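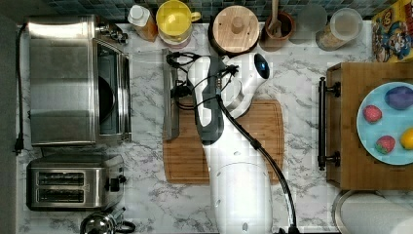
Kitchen counter setup, top view. Arm over the cutting board, toaster oven and toaster to the left, fruit plate on the tray to the right.

**March, demo collection on the kitchen counter, started 9:40**

Continuing with the remote-control demos. The plan on the whiteboard says 300 good demos from this counter before we train again. I still don't see where that number came from. It was in the Seketti proposal, and I think it was in the proposal before that one too.

Setup notes first, so whoever runs this next doesn't have to guess:

- Counter layout stays as is. If you move the tray, write it down here.
- Leader arm is on the old calibration. The new one made the wrist lag worse and I went back.
- Gripper force limit at 25 percent. Don't raise it for the fruit.
- Wulavix recorder, not the one we wrote. Ours still drops the gripper channel on long takes.

Task for the morning was the easy one: pick something off the blue plate, bring it over to the cutting board, let go, back off. The operator does it through the leader arm, watching the live view only, no looking over at the counter. I was strict on that last part. In the last batch people were peeking, and then we have demos where the hand seems to know things the cameras don't. The policy can't learn from a glance over somebody's shoulder.

First stretch was bad. I kept coming in too high over the plate, stopping, and feeling my way down in little steps. It gets the job done and the software marks it as a success, but look at the trace and it's mostly hesitation. If we train on that we'll get a robot that hesitates. The Ikar people claim their filter removes the pauses. I ran 4 takes through it before lunch and it did remove them. It also took out a slow approach in one take that I had done on purpose, so the arm in the cleaned version appears to dive at the plate. Not using it until I can set the threshold myself.

Tried guiding by hand for comparison, arm in free mode, me pushing it along. Motions are much smoother. Downsides, same as always:

- My sleeve and half my forearm end up in the wrist view.
- I push at the elbow and the wrist goes where it likes.
- Closing the gripper takes a second person or a foot pedal, and the pedal adds a delay I can't measure well.

So the nicer-looking data has a person all through it. There's a paper going around the office that says you can mask the arm out. Maybe. I'd want to see it on a shiny counter before I plan a month around it.

Cable: the long black one runs down the right side of the arm, and there's a good amount of slack looped at the wrist. On reaches to the right I can feel it in the leader, or think I can. Need a test with the slack tied back, same operator, same reach. Until then I'm treating any "the arm feels heavy today" comment as unproven, including mine.

**13:15**

Demo 3134 (the running index, all projects, not just this one) is worth pulling up. Clean reach, clean grasp, then the drop lands right at the groove that goes around the cutting board. Success or not? The sheet says "on the board." I marked it success with a note. The other operator on shift would have failed it. We have been labeling for weeks with a rule that two people read two ways, and I suspect a fair share of our "policy got worse" plot from last time is just that.

Proposed rule: inside the groove is success, on or over the groove is a fail, operator can redo. Will bring it up at the Khổng call and expect to lose twenty minutes to it.

The other thing that bothers me is that all of this is one counter. Same marble, same dark tile at the back, same cereal box in the corner. I could believe the model is steering off that box as easily as off the fruit. Someone should run the current checkpoint with the background items swapped around, before more collecting. I asked for this last time and got told it would be a distraction from the target count.

**16:30**

Afternoon takes are better. I'm quicker, which probably means I've learned the rig. Whether the robot gets anything from that is a separate question, and the success rate on the collection sheet doesn't answer it - it only scores me.

To do:

- tie back cable slack, repeat right-side reach
- relabel this morning's takes with the groove rule if it passes
- delete the Ikar-filtered copies so they don't get mixed in
- background swap test, even a short one
- check pedal delay against the recorder clock

Left the arm powered down with the leader parked. Recorder disk was at about 80 percent, so copy off before starting anything new.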